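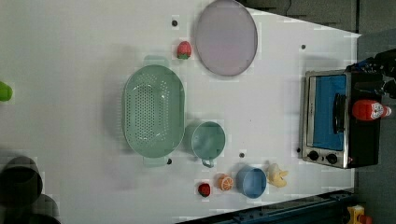

Up before six and couldn't get back to sleep, so I did the application for the Drollau warehouse job at the kitchen counter in my dressing gown. It took me two hours! Most of that was the bit where they want every job you've ever had, with dates (who remembers what month they left a bakery?). I rang Nighat and she reckoned September, so September it is.

Then I had a go at the Stonent careers site, the one Recep keeps on about. You tick what you're good at and it gives you a list of jobs. I got 118 of them, and number one was piano tuner. I can't even whistle! Forklift driver was further down though, and there's a course for it, and you can do the theory part in the evenings – so I've sent off for the details.

Kofi at the job centre wants to see my CV again, still too long he says. I cut the paragraph about swimming badges and felt a bit sad about it.

Aba rang after tea. She's got an interview at Meesuk and wants to borrow my grey jacket. Must find the other button.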